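皮革小物放了一个夏天，表面有白色的霉点，怎么处理？

社区互助 > 居家与衣物 > 皮革保养

Kathleen Ó Riain 发表于九月

大家好，我的中文是后来学的，如果有写得不清楚的地方，请多多原谅。

我住的房子在一楼，靠着河，夏天的时候湿度很高。我有几样皮革的东西，一个小包，两条腰带，还有一双短靴，从五月开始就放在衣柜最下面的抽屉里。抽屉里还有旧的毛毯。九月我打开抽屉，闻到一种像地下室的味道，然后发现皮的表面有白色的小点，特别是在缝线的旁边和折起来的地方。

我用干的纸巾擦了一下，白点大部分没有了，可是过了4天又出来了，而且味道还在。

我想知道下面几件事。第一，这个白色的东西一定是霉吗？我在别的地方读到，也可能是皮里面的油脂跑到表面来了。第二，可不可以用酒精？我怕颜色会掉。第三，里面的衬布怎么清洁，因为布不能拆下来。
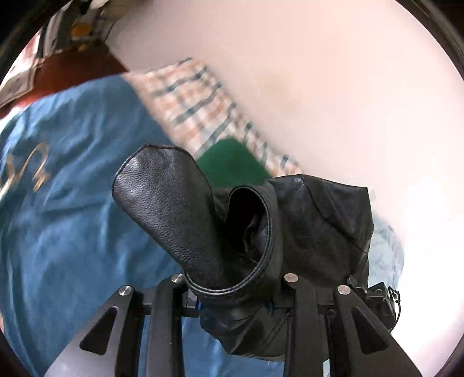

另外，我家里现在只有一瓶 Colline 的皮革护理膏，是买鞋的时候店里送的，不知道有霉的时候能不能直接涂上去。附近的店很少，如果需要买别的东西，请告诉我最普通的种类就可以。谢谢大家。

Erzsébet Lengyel 回复

你好，Kathleen。我修皮具修了很多年，中文也不是我的母语，我尽量写得详细。

先说怎么分辨。油脂的白霜和霉看起来很像，但是有一个简单的方法：拿吹风机用温的风，离开一个手掌的距离，吹几秒钟。如果白色的东西变成透明，好像化了，那是油脂，对皮没有害处，用软布擦匀就好。如果吹了以后没有变化，又有地下室的味道，那就是霉。从你写的情况来看，我觉得是霉。

处理的时候请到室外，或者在打开的窗户旁边做，并且戴口罩。霉的孢子很轻，在房间里刷会飞到别的衣服上。

先用软毛的干刷子刷掉表面的霉，缝线的地方要顺着线的方向刷，刷子用完以后要洗。然后把酒精和水按一比一混合，用棉布沾一点点，拧到几乎不滴水，先在看不见的地方试。如果棉布上没有颜色，就可以轻轻地擦整个表面。不要把皮弄湿透，也不要在同一个地方反复地擦。麂皮和没有涂层的植鞣皮不要用这个方法，会留下水印。

擦完以后放在阴凉、有风的地方，至少等两天。不要晒太阳，不要放在暖气上，皮会变硬，边上会裂开。中间可以把纸团放进去帮助吸水，纸要每天换。有字的报纸可能会染色，用白纸比较安全。

里面的衬布，如果能翻出来，就翻出来刷，再用同样的酒精水擦。如果翻不出来，可以把牙刷的毛剪短一点，伸进去刷角落，然后用吸尘器的小吸头吸。角落里常常有灰尘和面包屑一样的东西，那正是霉喜欢吃的，所以一定要吸干净。味道很重的话，用小布袋装100克小苏打，放在里面过一个晚上，第二天拿出来。小苏打不要直接倒进去，很难清理。

护理膏要最后才用。有霉的时候涂上去，等于把霉盖在下面，油脂还会给它营养。等到完全没有味道了，再薄薄地涂一层，过十分钟用干布擦亮。 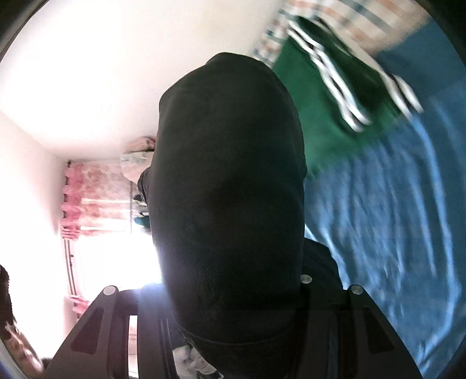 抽屉也要清洁吗？

抽屉和毛毯都要处理，不然过几个星期又会长出来。抽屉全部拿出来，用酒精水擦里面和底面，打开放一天。毛毯按照标签上允许的最高温度洗，完全干了再收起来。以后不要把皮和毛毯放在同一个抽屉里，毛毯会吸很多潮气。

Oskari Sjöberg 回复

直接买除湿机就行了。我买的是 Zostico 的，花了459，插上电就不用管。皮的东西我从来不擦，放在外面用就不会发霉。

楼上说的酒精我没有试过。我以前用白醋，也可以，就是有味道。

Raili Tuominen 回复

我补充一点关于存放的事情，因为我的情况和你很像，也是一楼。

除湿机是有用的，但是衣柜的门要打开，不然里面的空气不流动，外面干了，里面还是湿的。我买了一个很便宜的湿度计放在柜子里，到百分之六十以上我就开门通风。如果不想用电，可以用氯化钙的除湿盒，我用的那种每盒最多能吸1000毫升的水。盒子一定要放平，也不要碰到皮，里面的水如果流出来，会在皮上留下痕迹，很难去掉。

不要用塑料袋包皮革。我犯过这个错误，把一个手提包用塑料袋包得很紧，结果表面变得粘粘的，修不好了。现在我用旧的枕头套，又透气又防灰。

白醋我不太推荐，浅色的皮可能会变色，而且味道要很久才散。Erzsébet 写的顺序我照着做过，在一双旧靴子上，缝线旁边要做两次才干净，第二次隔了一个星期。

Kathleen Ó Riain 回复

谢谢你们三位。我用吹风机试了，白点没有变化，所以是霉。今天下午先刷了腰带，明天早上去买酒精和软毛刷。毛毯已经在洗衣机里了。

还想问 Raili，枕头套需要是纯棉的吗？我只有混纺的。

Raili Tuominen 回复

混纺的也可以，只要是干净的、干的。颜色很深的新枕头套先洗一次再用，怕掉色。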